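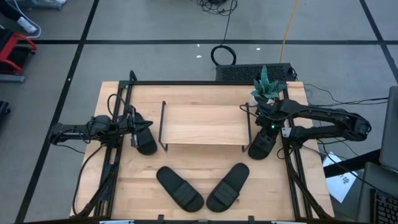
Two pairs of black slides and one little shelf.

Small Shoe Rack, Spring Clear-Out

Hi all, and welcome back to the gallery! If you've been following along since March you'll know I've been working my way through everything that collects by a door – boots, bags, umbrellas, dog leads, you name it. Now it's the turn of the slides. I love slides. I wear them to take out the trash, to water the tomatoes, and (once, by accident) to a parent-teacher night in Culton. But they do end up all over the floor, and I've tripped over mine more times than I'd like to admit.

So back to the picture at the top of the page, and a few notes on what's in it.

The rack. A light wooden plank on thin black wire legs, one at each end, and very low. I like a low rack for slides because you can just about step out of them and nudge them into place. The plank is empty in this one, with two of the slides lying in front of it and the other two up off the table, held by the arms.

The slides. All four are black. The pair on the table has a wide strap with a raised ribbed band across it, and I have a real soft spot for that kind of strap. They're lying in a V, heels close together and toes pointing out, like a duck standing still! My own pair always lands that way too.

The tabletop. Light wood in a butcher-block style, and I think it looks great with the plank. If your hallway floor is dark, a pale rack like this will stand out more, so maybe try it in the mudroom first.

The plant. Look toward the back right corner for a spiky gray-green succulent in a white pot. I'd happily keep one near my own door, but up high, away from the wet boots.

A few people wrote in after the last gallery to ask how I store mine. I go side by side, toes to the wall, and the oldest pair lives outside on the step. My friend Danica Murín stacks hers sole to sole and gets 5 pairs into a space where I can barely fit 2 – I tried it and they slid right off, so I'm sticking with my way.

Next up is the coat hooks, and after that the big basket of single gloves. Wish me luck with that one!

Posted Tuesday, May 6, 2025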